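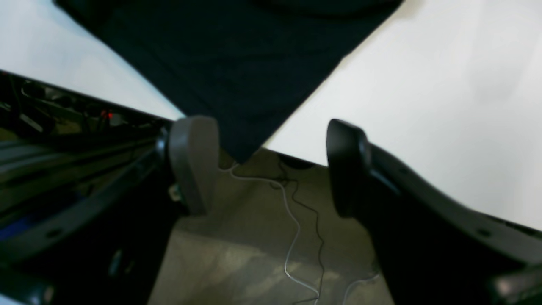 Dark navy cloth against a white table, its lower edge falling to a point.

When I moved to Flinwood I brought 31 pieces of dark clothing and no system for them. Everything was navy or black, and everything went on one shelf. In the morning I pulled out a shirt and it was a pillowcase. So this September I decided to learn folding properly, at the age when most people think they already know it.

The first thing I learned is that dark cloth needs a light table. On my old brown desk I could not see where a sleeve ended. I bought a white table from Omton, the plain one, for 1,475 crowns, and the difference was very big. On white, the edge of a navy cloth is like a line made with a pen. You see at once if one side is longer than the other.
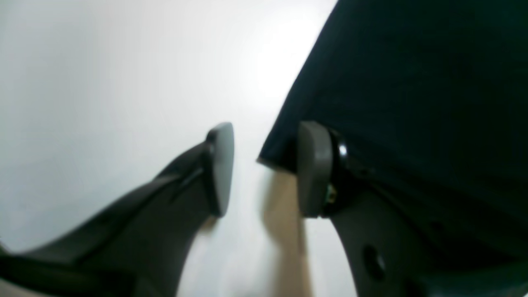

The second thing is to keep the surface clear before you begin. I used to fold with my cup, my phone and the mail beside me, and the pile always became crooked. Now I wipe the table with a dry hand towel and put down one piece only. Small dust shows badly on navy, so this minute is well spent.

Then comes the lifting. If you take a cloth by one place in the middle, it hangs down in a point, and all the corners hide inside. It is better to look for two corners on the same short side, hold them apart and let the rest fall. Give it one slow shake – not a strong one, the seams do not like it – and lay it down from the far edge toward you.

For shirts I follow the method from a small booklet by Dai, a shop in Tindholm that sells only table linen and work clothes. It has nine steps. I use four of them: sleeves in, sides in, bottom up, turn over. The other steps are for the collar, and my shirts have soft collars which go their own way.

Creases are my weak point still. In dark cotton they show as pale lines, and a cloth which waited too long in the basket keeps them even after folding. I smooth with the flat of the hand, from the center to the outside, and I leave the heavy ones for the iron in the evening.
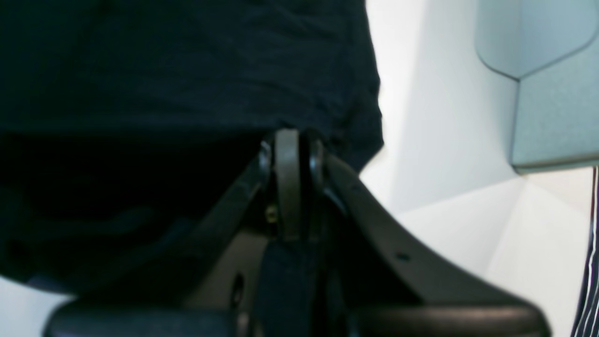 Navy fabric with soft wrinkles and a few lighter creases near the top.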